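Last updated: February
We use cookies to remember your reading preferences. By continuing to browse the list archive you accept this.

Helstead Home Bakers List – Archive
Posted by Esperanza Casado, Wednesday, 7:40 pm

Re: Re: the 1959 no-knead rye and the "98 percent" claim

Earlier in this thread a member wrote:

> I've now made the Arkholm rye four times and I'm a convert. My aunt
> has the original 1959 booklet and swears the recipe has never been
> changed. You stir it up at night, leave it on the counter, bake it
> the next day, and it keeps for 3 weeks in a bread box without going
> stale or moldy. The booklet says it was tested in 309 home kitchens
> and that 98 percent of them got a good loaf on the first try. I don't
> know of any modern recipe that can say that. Why are we all fussing
> with starters and scales when the old way works? I think people have
> forgotten how to bake simply.
>
> Also, does anybody know if the dark molasses matters? I only had
> light.

I'll take the molasses first because it's easy. Light is fine. The loaf will be paler and a little sweeter, and you may want to cut it back by a spoonful. Blackstrap I'd stay away from unless you like your toast to taste like a medicine cabinet.

As for the rest of it, I have my doubts.

I own the same booklet. Mine came in a box of church cookbooks from an estate sale in Aranda, and it has somebody's gravy on page six. I like it. The drawings are charming and the prune cake is good. But I've read the paragraph about the 309 kitchens many times now, and it doesn't tell you one thing about who those people were or what they were asked. Did they mail in a card? Did someone come and taste the bread? If you send a free packet of flour to a few hundred customers and include a reply card, the ones who write back will mostly be the ones who enjoyed the bread. The ones who made a brick threw it to the chickens and forgot about the card.

And what is a "good loaf"? The booklet was put out by a company that sold flour. I wouldn't expect them to print that a third of their testers got gum in the middle, which is what I got the first two times I followed the directions exactly as written. The direction in question is "bake in a moderate oven until done." I've been baking bread since my kids were in grade school and I couldn't tell you what moderate meant to the person who wrote that.

The claim that the recipe has never been changed is one I can check, at least a little. There is a later printing of the booklet, with the orange cover instead of the green, and I borrowed a copy from my sister-in-law. The green one calls for a cake of yeast. The orange one calls for a packet of dry. The green one has you scald the milk and the orange one skips it. Those are changes. They might be improvements, I don't know, but your aunt may be remembering one and baking the other. Most of us do that with family recipes. My mother's "same as always" stuffing had at least two kinds of sausage in it over the years.

Now the ovens. I think this is where most of the trouble with rye comes from, and the booklet is no help at all. A dense rye wants a good long bake and steady heat, and a lot of people on this list have said they're using countertop ovens to save heating up the whole kitchen. Fine, I do it myself in summer. But the small ones run hot near the elements, they lose their heat the second you open the door, and a tall loaf sits so close to the top that the crust is dark before the middle has set. Buy a cheap oven thermometer and leave it in there for an afternoon. Mine read well under what the dial said, and it also swung up and down enough that I stopped trusting the dial completely.

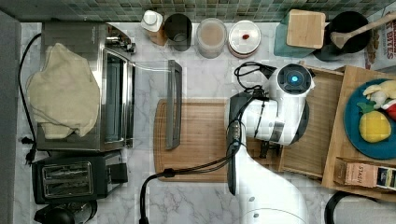 Can you bake the Arkholm rye in a toaster oven at all?
Only if you split the dough into two small pans, tent them with foil after the first twenty minutes, and check the middle with a probe instead of going by the clock.

I look for 205 degrees in the center. Somebody last month said 190 was plenty. For a soft white sandwich loaf, sure. For this one I've cut into a loaf at 190 and it stuck to the knife like putty.

The other thing I want to push back on is the three weeks. I tried it. I put one loaf in a tin bread box, one in a paper bag inside a drawer, and one wrapped in a linen towel. The weather was dry and the kitchen was cool, so I'd say they had every advantage. The bread box loaf had a spot of blue on the heel by day nine. The one in the bag was clean but hard enough to need a saw. The towel one was the best of the lot and I still wouldn't have served it to company past the first week. That's one kitchen and one try, and I'm not going to pretend it settles anything, but it's one more try than the booklet describes.

Could bread have kept longer back then? People say so. I suspect they were less picky, toasted the old end, and cut off whatever looked bad. I also suspect the kitchens were colder. My grandmother kept hers in the back pantry, which never got above sixty until May, and she'd have laughed at anyone who kept bread next to the stove. (Please don't cut the mold off and eat the rest, by the way. I know we've argued about this before. Soft bread isn't hard cheese.)

On whether we've all forgotten how to bake simply – I don't buy it. I've got some 3 shelves of old baking books in the hall, and half of them are complaining that young wives can't bake anymore. Every generation seems to get told this by the one before it, usually right before someone sells them a mix. A scale isn't fussy. It's less washing up than cups, for one thing, and with rye flour it matters more than with white, as a cup of rye can come out very different depending on whether you dipped or spooned. I weighed five cups of the Muvau medium rye one evening, all scooped by me from the same bag, and no two agreed.

So if your four loaves came out well, I'm glad, and I mean that. I'd like to know what you did. Which printing do you have? What pan? Did you use warm milk or straight from the fridge? How long was the night, since "overnight" at my house can be seven hours or twelve depending on who needs a ride in the morning? If you could write down the weights on the fifth one, even roughly, then the rest of us could try the same loaf instead of our own guesses at it.

I'd be happy to be wrong about this recipe. I've got most of a bag of rye to use up. But I'm not going to take a flour company's word for it just because the booklet is old and has a nice cover.

One last thing for the person who asked about caraway: the green booklet says a tablespoon, the orange one says a teaspoon. I use the teaspoon and put a little more on top.

Esperanza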